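Print this page | E-mail this page

Nirkdale Residents' Help Pages
Household and Property

Dividing a shared storage room among several apartments

Question

I am writing on behalf of the owners of a small apartment building in Nirkdale. The building has eight units and one storage room on the ground floor, which the original deed describes only as "common storage." For many years the room was used informally. Two households kept bicycles there, one kept garden furniture, and the others used it seldom or never.

Three units have changed hands recently, and the new owners have asked for a fair share of the space. At the last owners' meeting it was agreed in principle that the room should be divided, but no agreement was reached on the method. One proposal is to divide the floor equally. Another is to divide it in proportion to the size of each unit, as is done with the monthly charges. A third is to leave the room undivided and keep a sign-up sheet on the door.

The room measures 46 square meters. It has one door, one small window, and a water shutoff valve on the rear wall. There is a single ceiling light, and the outlet beside the door is connected to the meter for the common areas. One owner has also asked whether a chest freezer may be kept there.

I would be grateful for guidance on the following matters. Is a vote of the owners sufficient to divide the room, or must the deed be changed? Which method of division is usually considered fair? Who is responsible if property is damaged or lost? Finally, a contractor in Zedport has quoted 1125 for wire partitions with doors and locks, and we do not know whether this should be charged equally or by unit size.

Submitted by: Building representative, Nirkdale

Print question | E-mail question

Answer 1

The first step is to read the deed and the building rules together. In most buildings of this kind there is a difference between dividing the ownership of a common room and dividing its use. Dividing the ownership means that each owner receives a part of the room that can be sold with the unit, and this will normally require a change to the deed and the consent of every owner. Dividing the use means that the room continues to belong to all owners in common, and each household is given permission to use a marked part of it. The second course can usually be taken by a vote, provided that the building rules allow it and that the decision is written down.

From the description given, the owners appear to want the second course. It is recommended that the minutes state this plainly. A sentence such as "The storage room remains common property and the spaces are assigned for use only" will prevent a good deal of argument when a unit is next sold.

With regard to fairness, either method can be defended. Division by unit size follows the monthly charges and is easy to explain to an owner who pays more. Equal division is simpler to build and to maintain, and most households own much the same kind of things whatever the size of their unit. In a room of this size, the difference between the largest and the smallest share may not justify the extra work. Whichever method is chosen, the cost of the partitions should follow it. If the spaces are equal, the cost should be equal. If the spaces are in proportion, so should the cost be.

The full floor area cannot be assigned. A passage must be kept from the door to every space, and the shutoff valve must remain within reach at all times – including at night and when the owner of the nearest space is away. The passage should be measured and drawn before any of the spaces are drawn. The local fire authority should be asked whether it has rules on the width of the passage, on the type of partition, and on what may be stored. Fuel, paint thinner, and gas cylinders should be excluded in any case.

The freezer is a separate matter. It would draw power paid for by all owners, and a private meter or a fixed yearly payment would be needed. Many buildings simply refuse such requests.

Tuncay Saraç

Print answer | E-mail answer

Answer 2

We had the same problem. Get everybody's things out first. Half of what was in our room belonged to people who had moved away. A notice was put up in April giving a deadline, and after that there was plenty of room and the argument more or less stopped. I do not think partitions are needed. Tape on the floor is enough if people are reasonable.

Make sure the notice goes by mail as well to any owner who does not live in the building. One of ours did not see it and was quite upset over a crib.

Posted by: Uçar Street resident

Print answer | E-mail answer

Answer 3
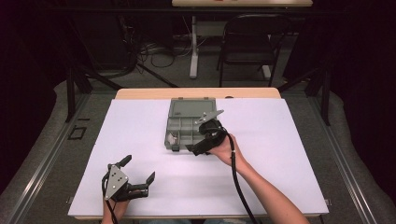 Alper Ateş

The previous answers deal with the legal position and with clearing the room. I should like to add some remarks on the daily running of a divided storage room, having kept the records for one in the Itesness district.

Floor tape was tried in our building and did not last. Boxes moved across the line a little at a time, and no one wished to be the person who moved them back. Wire partitions are to be preferred to solid ones. They allow light and air to pass, and a leak or a forgotten bag of potatoes can be noticed from the passage. The partitions should stop short of the ceiling if there is only one light, and they should be fixed in such a way that they can be taken down without damage to the floor.

The spaces should be assigned by drawing lots. We held the drawing on a Thursday evening with all the households represented, and the result was entered in the minutes the same night. Owners should be permitted to exchange spaces afterward by written agreement, with a copy given to the building representative. Each space should carry a number that is different from the apartment number, as this avoids reprinting the labels after every exchange.

Keys require some care. Each household should hold the key to its own space and a key to the outer door. The building representative should hold a spare for each space in a sealed and signed envelope, to be opened only in case of water, fire, or similar need. The owner should be told the same day if an envelope has been opened.

As to loss and damage, I would advise that the rules state that goods are stored at the risk of the household. This does not remove all responsibility from the owners in common – a leaking common pipe, for example, may still be their concern – and the building's insurer should be asked in writing what is covered. Household policies often cover goods in a storage room only up to a low limit, and some exclude bicycles altogether. Each household should be asked to check its own policy.

Nothing should be placed directly on the floor. We require shelves or pallets, and this rule has been followed fairly well. Tires are permitted if clean.

On the matter of the quotation, a second one should be obtained before the vote. It should state whether the locks, the fitting, and the removal of old shelving are included. Ours did not mention the shelving, and it stood in the yard for most of the summer.

Print answer | E-mail answer

Print full page | E-mail full page to a friend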